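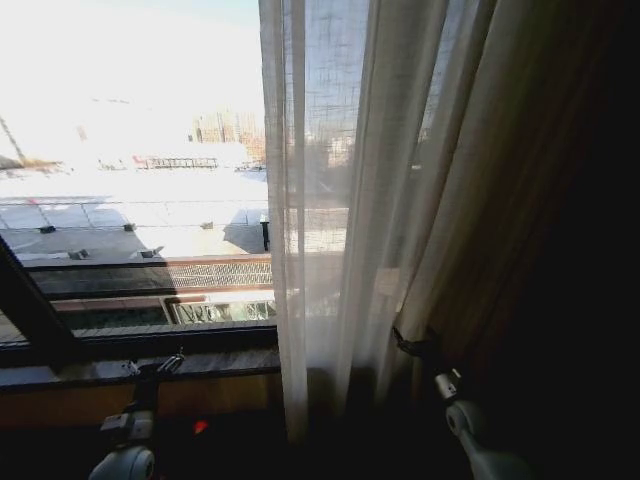 **Keeping a sunny room cool**

Close the curtains before 8 in the morning, when the sun is still low. If a flat roof is in front of your window, close them even earlier. Pale roof pavers throw a lot of light inside.

- Leave a gap of a hand at the top, so the warm air can go out.
- Wash curtains with cold water and hang them while damp. The weight pulls the wrinkles out.
- Wipe the sill every 14 days with a soft cloth. In Flornemmont the dust comes back quickly in May, so I do it more often.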